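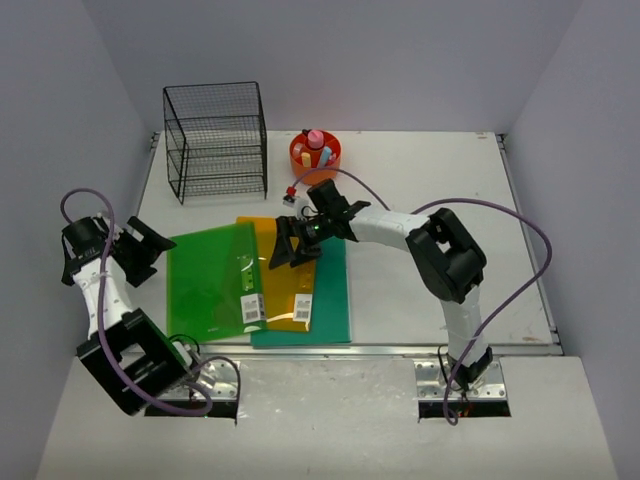
Grün, gelb, petrol: drei Mappen, ein Stapel, null Konsens.

Thema: Sichthüllen nach Farbe sortieren, ja oder nein?

Ferhat Yazıcı schrieb:
Moin zusammen. Ich will die Ablage neu aufziehen und hänge schon am ersten Stapel. Grün liegt obenauf, Gelb-Orange steckt halb darunter, Petrol ganz unten. Auf der grünen und der gelben klebt ein Barcode-Etikett, also könnte ich theoretisch scannen. Praktisch greife ich seit Mai immer nach der falschen. Farbe oder Nummer, was sagt ihr?

Līga Juška schrieb:
Farbe. Grün ist erledigt, Gelb ist offen. Für Petrol brauchst du eine Ausrede.

Ivars Toom schrieb:
Widerspruch. Grün und Petrol verwechselst du spätestens nachmittags bei Kunstlicht. Ich hatte mal 600 Hüllen von Gullow im Schrank, sauber nach Farbe. Dann hat Gullow den Grünton geändert. Seitdem Nummern.

Līga Juška schrieb:
Wer 600 Hüllen hat, hat kein Farbproblem, Ivars.

Ivars Toom schrieb:
Es waren mal 1000. Ich habe ausgemistet.
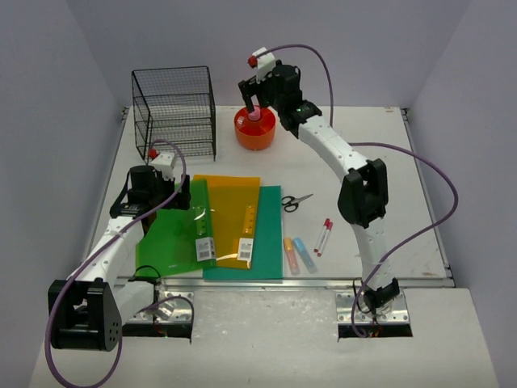
Arbeitsgruppe Ablage & Büromaterial, Bürofreunde Ķēniņš

Ferhat Yazıcı schrieb:
Kleiner Nachtrag: Inzwischen geht es auch um den Kleinkram und die Behälter drumherum. Die grüne Mappe ist durchsichtig genug, dass man den Inhalt erahnt, und genau deshalb wollte ich nichts draufstapeln. Wohin also mit dem Rest?

Edgars Uibo schrieb:
Behälter nach hinten, Mappen nach vorn, fertig. Alles, was flach ist, verschwindet sonst unter allem, was nicht flach ist. Das ist bei mir auf 65 cm Tischtiefe ein Naturgesetz.

Žydrūnas Ozoliņš schrieb:
Mappen gehören überhaupt nicht auf den Tisch. Stehsammler, Rücken nach vorn, Beschriftung oben. Ich nehme die von Clikora, die kippen wenigstens nur einmal pro Woche um.

Edgars Uibo schrieb:
Im Stehsammler rutschen weiche Hüllen zusammen wie nasse Pullover. Hatten wir das nicht schon im Givley-Faden?

Žydrūnas Ozoliņš schrieb:
Hatten wir. Du lagst da auch falsch.

Līga Juška schrieb:
Ferhat, wie viele Vorgänge laufen bei dir überhaupt gleichzeitig?

Ferhat Yazıcı schrieb:
Vier. Manchmal fünf, wenn die Steuer ruft.

Ivars Toom schrieb:
Vier Vorgänge, drei Farben. Viel Spaß mit dem System.

Ferhat Yazıcı schrieb:
Okay, ich probiere Nummern UND Farben. Die Barcodes bleiben dran, auch wenn ich keinen Scanner besitze.

Žydrūnas Ozoliņš schrieb:
Stehsammler.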